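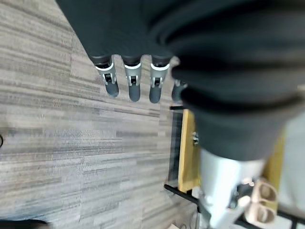
Runduver Archival Album Box, 2-inch spine
Item no. 232

I started stocking these after I got tired of ruining my own stuff. I had my family's old snapshot albums in a plastic tote under the stairs for years, and when I finally pulled them out the black paper pages were shedding corners all over my lap. So I went looking for a box that would hold a whole album flat, without squashing the spine, and that I could still lift down off a shelf by myself. The Runduver is the one I kept.

It's a drop-front box, so one side folds down and you slide the album out on its back cover. No tipping, no fishing around with your fingers under a fragile edge! The board is acid-free and lignin-free, buffered on the outside, with metal corners and no glue near the contents. The lid is a bit tight when new. Mine loosened up after a month or so of opening and closing.

Is it going to fit your album? Measure the album at its thickest spot, which is usually the middle and not the spine (all those prints with mounting corners puff the pages up). If you get more than 2 inches, get the Hanov deep box instead. Please don't force it – I've had returns with the side wall bowed out and I can't resell those.

What comes with it
One box, flat packed
One label holder, card included
100 sheets of Mellor interleaving tissue, unbuffered

About that tissue: I use one sheet between each pair of facing pages, and no more. If you stuff in extra, the binding strains and you're worse off than when you started. Unbuffered is the safe pick if your album has a mix of things in it, like old silver prints next to color ones from the sixties. Write your captions on the card in pencil. I know, ink looks nicer, but pencil won't bleed through if the basement gets damp.

I've got 173 in the stockroom as I type this, and the next batch lands in April. The gray is what I have now. The tan was discontinued and I'm still a little sad about it.

Goes well with
Cludevero polyester sleeves, for the loose prints that fell out of the album years ago and have been living in an envelope
Hanov deep box, same footprint, so the two stack fine
Mellor tissue refill pack

Shipping is flat rate on up to four boxes. More than that and I'll email you a quote first – big orders go out in a separate carton and the price depends on where you live.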